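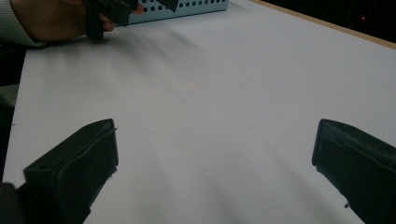

What is a demonstration, for the purposes of this unit?
A demonstration is one recorded run of a task, from the agreed start pose to the agreed end pose, made by a person who controls the motion of the tool. It holds the tool path, the opening of the fingers at each time step, and the images recorded along the way.

Handout: Demonstrating by hand and by remote control
Revised May 9, 2021

1. Three ways to record

Kinaesthetic teaching. The operator holds the arm and moves it through the task. Joint angles are read directly from the encoders. The operator's body often blocks the view of the fixed camera, and heavy arms tire the operator quickly.

Remote control. The operator moves a leader device and the arm follows. The recorded motion is always one the arm can make, as the arm made it. Delay between leader and follower is the main source of poor grasps. On the Dutlow bench the delay must be measured at the start of each session and written on the log sheet.

Hand-held grippers. The operator carries the gripper and no arm is present. Recording is quick, but nothing stops the operator from making a motion the arm cannot copy. Every path must be checked against the joint limits of the target arm before it is used. In the Triltus software this is the "reach" filter, covered in the June lab. 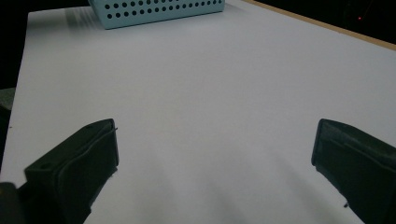

Tool pose has to be recovered from the recording when there is no arm to report it. The usual method tracks visual features from one image to the next and combines them with readings from an inertial sensor. It works poorly over plain surfaces. A bare white tabletop offers few features to match, and soft shadows are a poor substitute, as they can move with the tool. A rigid item with a regular pattern, such as the rows of round holes in the light blue front at the far end of the table, gives sharper corners and edges, although repeated holes can be matched to the wrong neighbour. Mixed texture in the background is preferable. Students should report tracking loss as a share of total time and not as a count of events.

2. Two-handed tasks

Both tools must be expressed in one coordinate frame. Two separately tracked paths will each drift, and the error between them matters more than the error of either one. A grasp handed from left to right fails if the relative error exceeds the finger clearance. For the set exercise the permitted relative error is 10 mm.

Clocks must also agree. Hsueh units are synchronized by a shared pulse; Trevero units need a visible clap of the fingers at the beginning of each run. 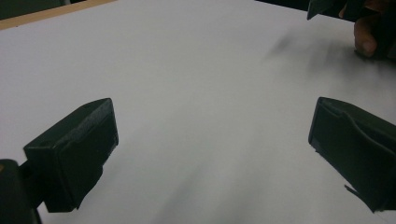
Why do we keep runs in which the operator made a mistake and then fixed it?
They contain states that a clean run never reaches. A policy trained only on clean runs has no data on how to return to the task after a small error, and small errors build up during execution.

3. Set exercise

Record 36 runs of the transfer task using 2 hand-held grippers. Vary the start position of the part between runs. Label each run clean, corrected or failed. Failed runs are stored but left out of training.

No run may exceed 300 time steps after resampling. Longer runs are to be recorded again, without trimming.

Submit the log sheet, the labels and a one-page note on tracking loss. Colour plots are optional. Axes must carry units.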